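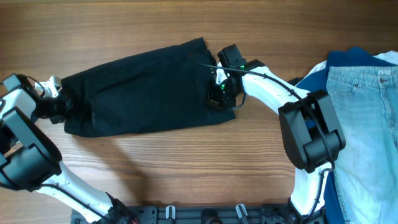 # The Laundry Pile, and the Table It Lands On

Folding needs a table. Not the bed, the bed is where clean clothes go to get slept on. A big wood table, crumbs off first, and stretch each thing out flat before you do anything clever.

Black clothes are the worst. Lint, pet hair, deodorant marks, all of it shows. And seams vanish, so you can't tell front from back under a kitchen bulb. Fold them by a window, in the morning if you can. Pull from both ends, gently, smooth from the middle out, then sleeves in.

I spent 9 evenings in August at the Silow, a shared laundry in Ziroddale, watching how people do it. Thirds, mostly. Some halves. One guy rolled everything, even dress shirts, and swore they came out fine. A woman with four kids doesn't fold underwear at all, just throws it in the drawer. Good for her.

The regulars there log their loads in a notebook by the door. 588 last winter, and 106 of those were only towels. Who has that many towels?

Couple of things I stole from them:

- Darks in one pile, finish it, then start the lights. Switching back and forth makes lint travel.
- Knits get folded, never hung. Shoulders go pointy.
- Stop at the edge of the tabel. If the pile is hanging off, it's two piles.

Tried a plastic folding board too, the Vustach. Okay for T-shirts, useless on anything with a hood. Mine's behind the dryer now.

Still haven't solved fitted sheets. Ruddock, two streets over, runs a class on it and theres a waiting list until spring. I'm on it.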